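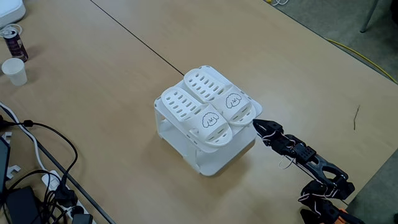

How much do we still need for the new stove in the hall kitchen?
Forty-four dollars. We had 1,970 in the account when I checked before the meeting and the Drastska quote is 2,000 plus 14 for the hose, so we're very nearly there!

OK, minutes of the March meeting, Skimton Supper Club, typed up by me again (my handwriting got worse as the evening went on, sorry). We started at 7:10 since the side door was sticking.

Stove. Everybody wants the Drastska with the wide oven. The Flerkier is cheaper, but two people have cooked on one and both said the back burners are slow. Vote was all in favor except one. We'll order once the last of the money is in. 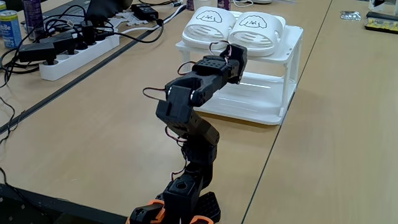 I also asked if we could keep the old stove until after the spring supper, and that was fine with everyone as long as it's gone by May.

Spring supper menu. Long talk, this one. We settled on the Michalík dumplings, the cabbage, and 3 kinds of pie. I said I'd do the rhubarb if the freezer bags from last year are still good. Ham is a maybe.

Plates. We're short again. Please look in your cupboards for the blue-rimmed ones!

Ended at 8:45. Next meeting same place, and bring the pie tins back.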